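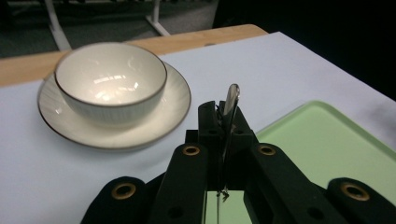 I have been meaning to write down how we lay a table for soup at our house, mostly because my daughter-in-law asked me three times over the winter and I gave her three different answers. Soup is the meal where the small things matter, I think, more than any roast. You want a deep bowl with a saucer wide enough to show well past it all the way around, the way the white one does with its thin dark line at the rim, and you want the cloth down first and the spoon last. I like a pale sheet under white dishes (an old flat bed sheet does nicely, by the way, no need to buy table linen), and if it stops short of the end of the table and lets a bit of light wood show, so much the better. A little green tray to one side warms the whole thing up and gives the bread somewhere to go.

Now, about that saucer. My mother never used one under soup and she had the rings on her dining table to show for it. A saucer catches the drip that runs down the outside when you ladle in a hurry, and it gives people a place to put the spoon down between helpings, so it doesn't end up on the cloth. It also means you can carry a hot bowl by something other than the bowl! Set the empty bowl on the saucer before you fill it, and fill it no higher than two fingers below the rim. I know that looks stingy. People can have seconds.

If your saucers have a raised ring in the middle, check that your bowls really sit inside it. I bought a set of bowls at the Skesley flea market last March, lovely things, and got them home to find they perched on the ring and rocked like a boat every time somebody dipped a spoon. They hold clementines now. Take a saucer from home along in your bag when you go looking, wrapped in a dish towel, and try it under anything you're tempted by.

Looking after ribbed dishes

Bowls with fine ribs on the outside are pretty and they do hide scratches, but the grooves collect a gray film over time, especially if your water is hard like ours here in Fidville. A sponge just skates across the top. What works for me is a soft old toothbrush and a paste of baking soda and a few drops of water. Brush up and down along the ribs, never across, let it sit for 10 minutes while you do something else, and rinse with warm water. I do this perhaps twice a year and it takes no time once you get going.

Go gently with any bowl that has a colored or metallic line on the rim. Some of those lines are fired on good and hard and some are barely hanging on, and you can't tell by looking. I keep the baking soda well away from the rim and wipe that part with a plain damp cloth. Mine don't go in the dishwasher, and if you suspect there is real metal in the line, please keep the bowl out of the microwave too. I learned that one with a teacup and a very loud noise.

For stacking, put a paper coffee filter or a square of paper towel between each piece. The unglazed foot of one bowl will scratch the shiny inside of the one below it, slowly, over years, and you won't notice until the light catches it. I don't stack bowls more than four high. The saucers can go higher, they don't mind.

Spoons

Stainless spoons go dull from two things, as far as I can tell: sitting in the wet basket overnight, and being left in salty water. Dry them while they're still warm from the wash and they'll stay bright. If you already have cloudy spots, dampen a cloth with white vinegar, rub, rinse and dry right away. For tea stains in the hollow, a dab of the same baking soda paste on your thumb will do it. Finish by holding each one up by the handle under the kitchen light and turning it, and you'll see every streak you missed. I was taught to lay soup spoons on the right of the bowl with the hollow facing up, and I still do it, though my neighbor Dalia Sepp lays hers across the saucer behind the bowl and I have to admit it saves room at a small table.

Keeping a pale cloth flat and clean

The trouble with a sheet on the table is that it slides, and that it shows everything. For the sliding, cut a piece of that rubbery open-weave shelf liner a few inches smaller than the tabletop all around and put it underneath. If your table has rounded corners, round off the liner as well or it will peek out. Iron the sheet while it's still a bit damp, or do what I do and smooth it on the table the night before with your hands and let it dry there (only on a table with a good finish, please, and on top of the liner).

For soup spots, get to them the same evening. Lift off whatever is sitting on the surface with the side of a spoon, then run cold water through from the back. Tomato wants dish soap next and then a few hours in the sun if you have it. For anything greasy, sprinkle on cornstarch, leave it for about 3 hours, brush it off and wash as usual. Don't put it in the dryer until you're sure the mark is gone!

One more thing on trays. A plain one with a small raised edge is the hardest-working thing in my kitchen. It carries the salt, the pepper, the bread and the grated cheese in one trip and it all goes back the same way, and at the end the crumbs are in one place. Wipe it with warm soapy water and stand it on its side to dry, as water likes to sit along the inside of that edge. If yours slips on the cloth, put a damp dishcloth folded in four underneath while you serve, and remember to take it away before you sit down or you'll have a wet patch by the time the coffee comes out.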